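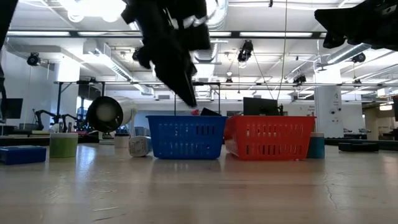

Mi-kyung Yeo says two baskets on a table will fix any household's clutter, one color for what stays and one color for what goes, and that I should try it before I make fun of it.

Fine. I tried it. A thread, with complaints.

The method, if you missed it, comes from a newsletter called Plovum. You clear a table. You put one blue basket and one red or orange basket on it, side by side. Everything from the drawer or shelf you're sorting goes on the table and then into a basket. Blue stays, red goes. They would like you to buy the baskets from Lulline.

First complaint. Any basket works. You need two things with sides. The Lulline ones are plastic with slots in them and so is every other basket at the dollar store. If the color coding is the whole secret, a marker and two shoeboxes will do it.

Second complaint, and this is the bigger one. The newsletter says the average home has over 700 small loose objects in it. Where did that come from? Who went through the drawers? I wrote and asked. I got a coupon.

Anyway. I picked the shelf by the back door, which I'd been avoiding since April. Flat stuff, round stuff, lids, a ball the dog doesn't want, three kinds of tape.

What happened in the first ten minutes is that I put nearly everything in blue. Of course I did. It's my stuff. I bought it or somebody gave it to me, and when you pick up one object by itself there's always a case for it.

Plovum has a rule for this. When blue is full to the rim, you stop, and anything new going in means something else comes out. I will grudgingly say that's the one piece of real advice in the whole newsletter. A full basket is harder to argue with than I am.

But look at what the rule does with cylinders. Canisters, tubs, rolls, anything round. They don't stack in a basket, they eat up all the room, and half of them won't fit upright with anything else. So they end up standing on the table next to the baskets, being neither stay nor go. By the end I had a whole row of them out there.

I asked Mi-kyung what you do with the row. She said "you'll get a feel for it." That is not a method!

Jin-sol Cho wrote in to say the table is the real third basket and I should admit it. Agreed, and I'd like the newsletter to admit it too, because every before-and-after I've seen for this thing crops out the rest of the table.

Also, boxes with lids. Does a closed box count as one object? Plovum says open it and sort what's inside. I opened one. There were smaller boxes. I closed it and put it at the far end of the table, where it still is.

Some numbers people asked for. Time spent: one evening and part of the next morning. Money spent: 4 dollars, both baskets, secondhand. Things thrown out: mostly dead pens. Things given away: a flashlight, two mugs, the ball.

Compare that with the Britura system, which a few of you pushed on me last year. That one has labels. It comes with 200 of them. I used nine, and the rest became one more thing on the shelf by the back door. They went in red this time, so I guess the two systems do work together.

Somebody is going to reply that I did it wrong, that you're supposed to do one drawer a day and "build the muscle." I have one shelf I don't like looking at. I don't need a muscle.

Is the shelf better? Yes. Would it be better if I had spent the same evening on it with a trash bag and a podcast? I think also yes, and so far I haven't seen anyone selling baskets run that comparison.

Mi-kyung has now read this and says the shelf being better means she wins. I've told her we'll check again in a month, when the blue basket has been sitting on the floor by the door with mail in it.

Edit, for the people asking: yes, I'm keeping the baskets. The red one is good for potatoes.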